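The Ball Basket

I have been decluttering since November, and I can report that the house now contains one more basket than it did when I started.

The plan came from Lemlem Alemayehu, who lent me a book and then, a week later, a second book about getting rid of books. The method is simple. You pull out everything of one kind, put it in one place and look at it until you feel something. I did pens first. I felt tired. I did cables and felt slightly worse, and put them back.

Then I got to balls. We don't have children and the dog passed on two springs ago, so I expected this to take four minutes. It took an evening. They were behind the dryer, in a boot, in the glove compartment, and one was in the good soup pot, which explains a noise I'd been blaming on the stove. Mesfin stood in the doorway holding his coffee and said he might take up tennis again. He has never played tennis.

So most of them went to Tolera's two terriers, who had no objections, and I drove 51 miles round trip to Trolton to buy a proper basket for whatever was left. It's gray plastic, with little square holes all over the sides and a handle cut out at each end. I'd wanted wicker. Wicker was 297 dollars at the place on the corner, and for that money I'd expect it to go find the balls itself.

What was left, after all the feeling of feelings, was a single ball. Orange-red with a yellow-green seam. I couldn't tell you why it made the cut, except that it's a cheerful color and I was running out of evening. 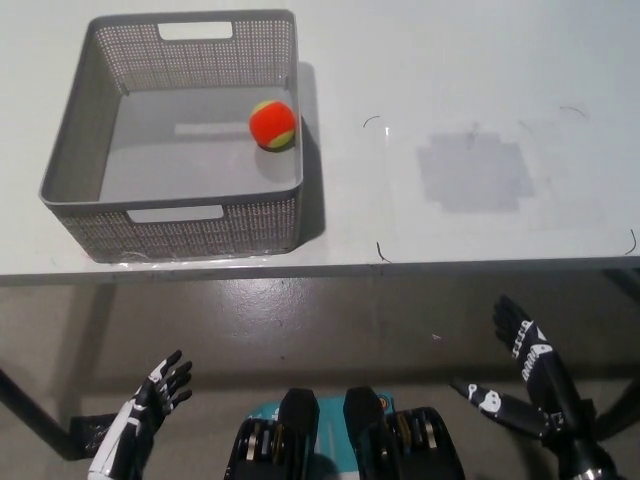
The complete collection, back corner, with room to grow.

Mesfin thinks the basket could go in the hall. I think the hall is where baskets go to fill up with mail — we've lost two that way already. For now we're still discussing it, and I've started on the batteries.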